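Tinstead Community Radio — Minutes of the Presenters' Meeting, February
Present: Renato Paredes (chair), Renato Espinoza (morning show), J. Otero, L. Abubakar (minutes) 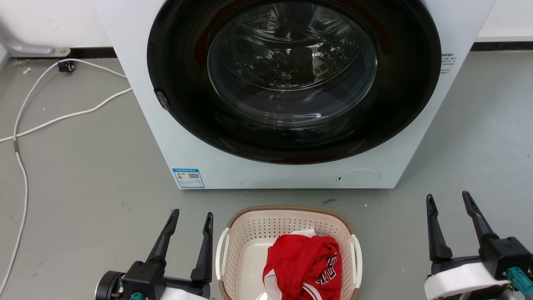
The chair opened by welcoming everybody back and saying how glad he was to see Otero looking so well after her time away. She thanked us all for the cards, which she has kept, and for the soup. The main business was cover for the morning show when a presenter wakes up sick. Espinoza said that as things stand he has to ring round people at 5 in the morning, and he would dearly love a proper list. Paredes thought the list ought to be as easy to take in as the energy label on the front of a washing machine, with its little colored section and its code to scan — and after a good long chat we agreed to try it that way, green for people happy to be called early and orange for those who would really like to sleep.

Otero offered to draw it up and pin a copy by the studio door. Six names so far, and more would be very welcome!

Listener messages. There were 65 after the Stetthorpe carol special, nearly all of them kind. One lady wrote to ask whether Espinoza had a cold, as he sounded so hoarse, and he was touched by it and will thank her on air. We talked a while about how much presenters should share about their health, and the feeling was that it is up to each person.

Money. The quiz night raised $400, to go toward new headphones. Abubakar to get prices.

Any other business. Please rinse your own mugs.

Next meeting in March, same room, 6 p.m. Otero is bringing cake.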